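Accueil | Forums | Rénovation | Cuisine | Recherche | Connexion

Joint entre plan de travail en pierre et mur : silicone ou mortier souple ?

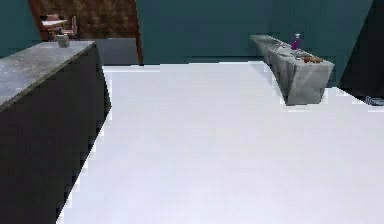 Rendu 3D du projet, plan gris moucheté sur meubles foncés.

crepine_12
30 avril 2026
Bonjour. Plan en granit de 886 mm de profondeur, posé contre une cloison en plaque de plâtre hydrofuge. Le poseur prévoit un mortier de jointoiement souple, le même que pour la crédence. Le fournisseur du plan (Stikier) demande un silicone neutre. Jeu mesuré : 4 mm à gauche, 7 mm à droite. Qui a raison ?

varlope
Silicone neutre. L'angle entre deux supports de nature différente est un joint de mouvement. Un mortier, même additivé, fissure au premier cycle de chauffage. Et surtout pas d'acétique sur une pierre naturelle : migration et auréole définitive.

fildaplomb
Pas d'accord avec le « surtout pas de mortier ». J'ai un Zelteck souple en place depuis cinq ans, aucune fissure. Tout dépend de la rigidité de la cloison. Sur un mur maçonné, ça tient très bien.

varlope
Sur un mur maçonné, peut-être. Il parle d'une cloison sur ossature. Quel entraxe pour les montants ?

crepine_12
60 cm, simple peau. Pas de renfort derrière les meubles bas.

varlope
Donc la cloison travaille. Silicone, avec fond de joint en mousse côté 7 mm pour éviter l'adhérence sur trois faces. Profondeur utile : la moitié de la largeur, sans descendre sous 4 mm.

fildaplomb
Avec ces montants, je te rejoins. Je maintiens que le mortier reste plus facile à nettoyer. Le silicone noircit derrière un évier, fongicide ou pas.

mica_et_quartz
Deux points oubliés :
– dégraisser à l'alcool isopropylique, pas à l'acétone si la pierre a reçu une résine ;
– tester le produit sur une chute pendant 48 h. Le Dusa gris m'a taché un granit clair alors que la fiche le donnait compatible.

crepine_12
J'ai une chute de la découpe de l'évier, je ferai l'essai. Faut-il passer l'hydrofuge avant ou après ?

mica_et_quartz
Après. Un hydrofuge appliqué avant réduit l'accroche. Masquer le joint au ruban et laisser polymériser complètement.

fildaplomb
Je fais l'inverse : hydrofuge sur la face supérieure, chant arrière laissé brut. Moins de ruban à gérer. À condition de ne pas déborder.

crepine_12
Noté. Devis modifié en silicone neutre, le poseur a accepté sans supplément. Pose prévue en août.

118 vues | 12 réponses | Partager | Signaler

Sujets récents
Évier Chareonsuk sous plan : quel type de fixation ?
Chant de granit ébréché, résine ou reprise à la meuleuse
Crédence en verre trempé de 2000 mm en une seule pièce
Plinthes de cuisine sur sol non plan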